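Home | Help Centre | My Tickets | Status | Community | Sign out

Lustico app support
Ticket: wallet balance gone after merging chat + pay accounts
Status: Resolved (pending customer confirm)
Opened by: Štefánia Malý
Assigned: Amnuay Jaidee

Štefánia, 8:40 am
Hi. I run a small shop account on Lustico, chat + pay + deliveries all under the one login. Got the prompt last night to merge my old Kurkley wallet into it. Tapped yes. Chat history came across, contacts fine, wallet shows $0.00. Should be a bit over 500 dollars. Orders still coming in and customers are getting "seller can't recieve payments". Pls help asap, I have couriers booked.

Amnuay, 8:58 am
Thanks Štefánia, looking now. Can you tell me:
- phone or tablet, and which app version
- whether the old Kurkley app is still installed
- what it says under Me > Wallet > Linked

Don't uninstall anything yet please.

Štefánia, 9:05 am
Phone, Android. Version 5 something, it updated itself overnight. Old app still there but it just says "this account has moved". Linked page is blank. Not empty list, blank blank, white page with the back arrow.

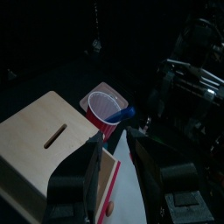
Also the mini-program for deliveries logs me out every time I open it. Don't know if that's the same problem or a new one. Was fine before the merge.

Amnuay, 9:20 am
Same problem I think. Deliveries checks the wallet token when it opens, token's no good, kicks you out. Money is not lost, I can see a hold on the old side. Steps so far:

1. Force stopped sessions from our end. No change.
2. Re-sent the merge confirmation. Went through, wallet still zero.
3. Asked Branislav on payments to check the ledger.

Branislav Oravec (payments), 9:47 am
Ledger's right. Balance sitting in transfer, never released. Merge job wants a verified business name and the two don't match. Old account has "Maly", new one has "Malý". Accent. Job sees two different people and stops, no error shown to anybody. Have seen 23 of these since the November rollout, all names with accents or hyphens.

Internal note, Amnuay
Why are we not showing an error?? Customer gets a blank page. Raising with Přemysl.

Internal note, Přemysl Charvát
Known. Linked page was built for the chat-only app and never got an error state when pay was bolted on. Some 3,000 accounts still to merge in this batch. I'd pause the batch but it isn't my call, have asked Vaida.

Internal note, Vaida Venckus
Batch paused. Name check to strip accents before comparing, fix is in testing. Until then do them by hand, two sets of eyes on each one. Do NOT tell customers to change thier legal name in the app, that triggers a fresh ID check and then they're stuck for days.

Amnuay, 10:31 am
Štefánia, found it. The accent in your surname was on one account and not the other, so the transfer stalled. Nothing you did. We're releasing it by hand. When I give the go-ahead, please do these in order:

1. Close both apps fully. Swipe them away, don't just go back to the home screen.

2. Open Lustico only. Me > Settings > Storage > Clear cache. Cache, not data. Clearing data wipes your chats.

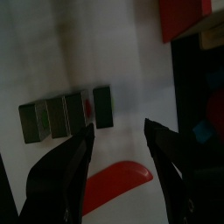 3. Sign out, sign back in with the code we text you. Leave the old app alone.

4. Go to Wallet and pull down to refresh. Could take a couple of goes.

5. Open deliveries last. It'll ask for permission to see your balance, say yes.

Branislav, 10:52 am
Released. Second check done by Přemysl.

Amnuay, 10:53 am
OK go ahead Štefánia.

Štefánia, 11:10 am
Balance is back, full amount. Deliveries opened and stayed open. One customer says she still gets the can't pay message though?

Amnuay, 11:14 am
Her app is holding the old status. Get her to close the chat with your shop and open it again. If it's still there in an hour, reply here and I'll push it from our side.

Štefánia, 11:32 am
Yep she's paid now. Can I delete the old Kurkley app?

Amnuay, 11:36 am
Give it till your next statement shows up, then yes. Leaving this open overnight in case.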